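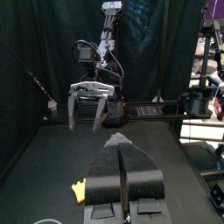
Sunday, September — pulp again, and the seed paper problem

This site uses cookies to remember your preferences. Accept / Manage settings

Started late because I forgot to soak anything last night. Note to self (same note as last month): tear the scrap the evening before, cover with warm water, go to bed. I ended up pouring a kettle over it at breakfast and poking it with a spoon every time I walked past, and the first batch still had lumps in it.

The plan was to get a paper recipe settled for the Droltbridge kids' table. Baltasar Herrero is running the day and he wants something children can start and carry home in one visit, which handmade paper is terrible for, but he's sold on it and so am I. Cards with wildflower seeds in them. We make the pulp ahead, the kids pull a small sheet, we sandwich it in felt and send it home damp with a little slip telling the grown-ups where to leave it.

Batch one was all office scrap, no cotton. Gray. So gray! I don't know why I expected anything else with that much printing on it. Pulls easily, couches fine, dries like an egg carton. I wrote on a corner with a gel pen and the ink feathered straight out into a little spider. Fine for seeds, no good if they want to write Grandma's name on it.

Batch two was 80 g cotton linter, soaked properly, with two handfuls of the torn watercolor offcuts Ambros gave me. Much better. Blended in short bursts, a lot of water each time. The motor gets hot if I'm greedy and I've already killed one blender this year. Poured it into the gray tub with the Plendevon mold, and the first sheet came up so even I yelled for somebody to come look at it.

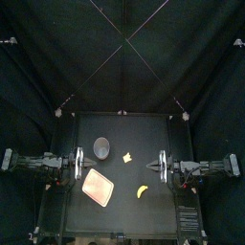

Looking down on the black table, one arm from each side.

Okay, seeds. I've been adding them to the tub and I think that's been the mistake all along. They sink, or they float to one end, and you get one sheet with a whole meadow in it and the next with none. Today I tried three ways:

In the tub, stirred right before each pull. Same as ever. Half of them stuck to the underside of the deckle and I was picking them out with a toothpick.

Sprinkled on the sheet while it's still on the mold. Prettier, and kids will love doing this part, but they rub off once the sheet is dry. I lost a good pinch just stacking the things.

Sprinkled on, then a very thin second pull laid over the top. Winner. The seeds show through as little dark freckles and they stay put. It takes longer, and you need two molds going, so somebody has to be on the second mold the whole time. I'd put a grown-up on that and let the kids do the sprinkling.

Poppy is too fine for this, it vanishes. Cornflower is good. Anything fat (I tried nasturtium, don't laugh) makes a bump that the press squashes into a crack.

Speaking of which, the Zarska press. I had it cranked down far too hard in the spring and I'm now sure that's why nothing sprouted from those. Crushed the lot. This time I went to hand tight and a quarter turn, left it for 9 minutes, swapped the felts, then the same again. Water ran out clear on the second go. The sheets felt like cold pancake but they held together when I lifted them by one corner, and that's all they have to do to survive a ride home.

Color. I had the Antunes pigments out, the yellow and the brick red, and a jar of onion skin water I'd boiled up. Yellow goes a long way. Five drops in the small tub and it was already past butter and heading for school bus. Brick red came out a sort of salmon that I like more than the red I was after. Onion skin looked gorgeous wet and dried to beige on the test scrap by the heater, so I'm not bothering with it for the fair, but I'd like to try again with a bit of alum for my own stuff. 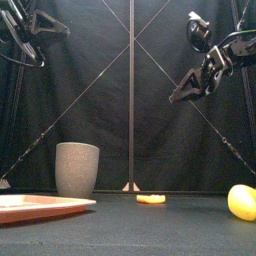 The other thing with color is the order you work in. Do the white first, then yellow, then the salmon, and you can get away with a quick rinse of the mold between them. I went salmon to white after lunch without thinking and had pink specks in everything until I gave up and scrubbed the mesh with a nail brush. Must mark the molds with tape, one per color, before I hand them to a crowd of seven-year-olds.

Ambros Wyss stopped in while I was scrubbing and said my felts are too new, they're shedding, which explains the fuzz on the back of sheet 129 and everything since. He boils his. I'm going to wash mine twice with no softener and see if that does it before I do anything so drastic. He also thinks the cards should be smaller than I've got them. I grumbled, but he's right, a smaller deckle means less to tear when little hands flip it over. I'll cut down one of the old picture frames and staple window screen to it.

Drying: half on the window glass, half between blotters under the dictionaries. The glass ones will be smooth on one side and will probably curl. Don't peel them early! I do it every time.

Still to do

Sow a strip from each of the three seed methods in the same tray, label them on BOTH ends.
Wash felts.
Ask Baltasar if there's a sink near our spot or if we're hauling buckets.
Write the take-home slip, big letters, "lay flat, leave alone."
More linter. I have enough for one more test and that's it.
Leftover pulp is strained and balled up in the freezer, in the bread bag. Please do not throw out the bread bag.

Contact | © The Pulp Notebook | Back to top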